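2 January 2025

Back on the Mac Giolla memoir. Bindery bench was cold, glue pot slow to come up, lost most of an hour there. Notes before I forget.

Proof set 4 came back from Nanderano overnight. Chapter order has changed again, the cabinet years now come before the campaign, so the running heads are wrong from page 71 on. Have not touched them. Waiting on Nutbridge to say whether the order is final this time. Last word was "near enough final" and I'm not resetting heads on near enough.

Photo section: still one signature of coated stock, tipped in after chapter 5. Tried it wrapped instead. Opens nicer but the spine swells and the case won't close flat. Going back to tipped in. If anyone wants to try wrapped again, use the thinner coated, second shelf, and press overnight before casing.

Paper. Lurker cream runs long grain on the new batch, short grain on the old. Labels are the same, check with a tear strip before cutting!! I cut a whole dummy block cross grain and it came up wavy at the fore edge. Binned. Old batch is now marked with pencil on the wrapper, top left corner.

Adhesive: mixed PVA and methyl cellulose, thinner than in May. Brushes out well, grabs slower, which I want for the endpapers. Mull went down clean. Wrote the ratio on the jar lid, not repeating it here as I'll only copy it wrong.

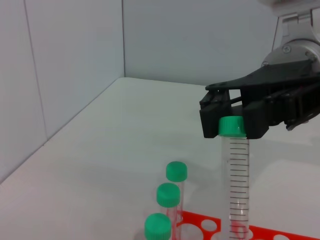 Tube with green screw cap, graduated side showing.

Jacket. Publisher wants the title bigger and the subtitle gone, then the subtitle back on the flap. Fine. Flap copy is too long by 4 lines at current size. Either they cut or I drop the leading, and I'd sooner they cut. The paragraph about the resignation says the same thing twice, marked it in red and sent back.

Index not started. Indexer can't start till pages are fixed, pages can't be fixed till the order is. Told Nutbridge this in plain words. No reply yet.

Legal queries: letters quoted in the party chapters need permission lines, goes at the back with the picture credits. Leave a full page blank for it. Do not let anyone fill it with acknowledgments, those have thier own page already.

To do
- tear test on the rest of the Lurker
- second dummy, right grain, tipped plates
- new blade for the guillotine, edges are fuzzy at the tail
- chase Nanderano for the hi-res of the election night picture, the one in proof is soft
- headband samples, navy and the dull red

Dummy is under the weights till tomorow, please don't move it.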